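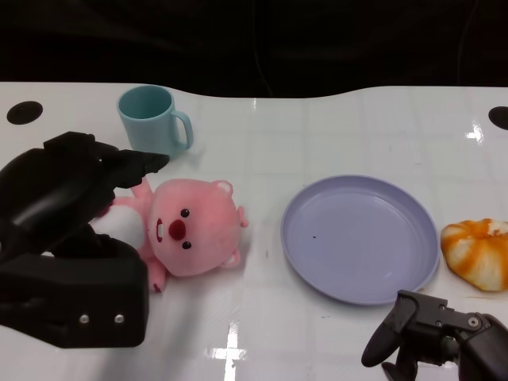

Call for Performers: Wedeck Music Festival

The Gough Arts Council invites applications from bands and solo artists for the Wedeck Music Festival, to be held in July. The program will include 33 acts on 2 outdoor stages. Sets run 50 minutes, and the first begins at 11 a.m.

Applicants must be able to perform original material for a full set. All selected acts will receive a fee and a meal on the day of performance. Travel is not covered. 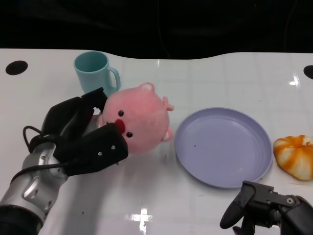 Applications must include three recordings, a short biography and a stage plot. Acts that performed last year may apply again. Materials should be sent to Nia Mathias, Program Manager, at the Council office in Gough. Incomplete applications will not be reviewed.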